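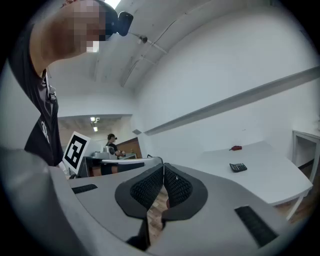

Prundness to the Dzene Chapels, by Way of Jender

We had been promising ourselves this trip for longer than I care to admit, and in April we finally went: down to Prundness on the morning bus, two nights in Jender, and a whole long day at the rock chapels of Dzene, with the Lesum River keeping us company most of the way. Several of you wrote after my last report asking for more of the practical details and fewer of my opinions about breakfast. I've tried, but I can't make promises about the breakfast.

Getting there

The bus from Prundness leaves at 8:10 am from the side of the market hall, not the front, where the old timetable is still posted and still wrong. We sat on the left, and I'd suggest you do the same, since that's the river side once you're past the gravel works. The ride to Jender takes almost 3 hours, with a stop at a roadside bakery where the driver has his coffee and everyone else buys the flat walnut rolls. Buy two! I bought one, and spent the next hour looking at the lady across the aisle, who had bought four.

Jender has 2,958 residents according to the sign as you come in, and on market mornings I think every one of them is trying to park by the church. It's a pleasant, sleepy sort of place the rest of the time, with a stone bridge, a row of plane trees and a small museum upstairs from the post office. We stayed in a guesthouse on the far bank with creaky floors and the best quince jam I've had in years (there, that's the breakfast taken care of).

The museum over the post office

Go before you visit the chapels if you can manage it. We went the first afternoon, mostly to get out of a shower of rain, and ended up staying until they closed at 5:00 pm. There are plaster casts of the carvings at Dzene, made before the worst of the weathering, and you can get your nose right up to them in a way you can't on the cliff. I was very taken with a little frieze of geese walking in single file, the last one looking back over its shoulder. The labels are in tiny print and the lights are on a timer, so every few minutes somebody has to walk over and press the button again. It ended up being a nice way to meet people.

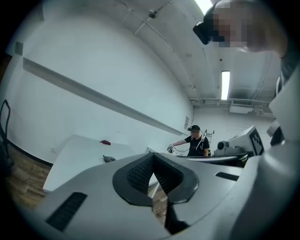 Leaning in from the upper right.

The climb to Dzene

A local van goes out to Dzene from the bridge at 9:00 am and comes back at 4:30 pm. The chapels are cut into a yellowish cliff over a bend of the Lesum, and between the parking lot and the first doorway there are 549 steps. I know because the number is painted on a board at the bottom, which I thought was a little unkind. There are benches at every turn, though, and the view gets better at each one, so there's no shame in using them all. We did. Wear shoes with some grip, because the middle section is worn into shallow bowls and stays slick in the shade.

Our guide was Justinas Sepp, who grew up in the village under the cliff and has been taking people up since he was a student. He talks softly and never hurries, and he let us stand in the first chapel for a good while before saying anything about it. It's a plain room with a low bench cut around three walls and a single window over the river. The monks, he told us, started with the window and worked inward, throwing the rubble down to the bank, and the hump of grass you walk over from the parking lot is what they threw. I had stepped right across it without a thought.

The painted chapel is the one everybody comes for, and they let in small groups for ten minutes at a time to protect the colors. I'd braced myself for a disappointment, as I often do with famous things, and then stood there with my mouth open. The blue is what stays with me, a deep smoky blue over the whole ceiling with the stars picked out in something paler. The lower walls are badly rubbed, shoulder high, from centuries of people leaning on them. No flash is allowed and bags have to be left on the hooks outside.

My own favorite was farther along, past the rope rail, where most of the group had turned around. It's called the Bread Chapel and there's hardly anything in it except a domed oven and a shelf, but the smoke has left a black fan across the ceiling that looks like a wing. Do ask for it, as the guides don't always go that far unless someone's interested.

Lunch and the way down

There is one tea house at the top, with bean soup, dark bread and a sour cherry cordial that I'd gladly have carried home by the crate. They take cash only. Going down was harder on the knees than going up was on the lungs, and I was glad of my stick. At the bottom we had half an hour before the van, so we took our shoes off and sat by the river, where the water was cold enough to make us both squeal.

A few odds and ends

The painted chapel closes for lunch from 12:30 to 1:30 pm, so see it first. Tickets are sold at the bottom only, and you don't want to find that out at the top, as one poor couple did. The last bus from Jender to Prundness goes at 5:15 pm, which doesn't leave much room if the van is late, and I'd stay the extra night. The toilets are in the parking lot. The guesthouse will pack you a lunch if you ask the evening before, and if there is quince jam in the sandwich, don't trade it with anyone.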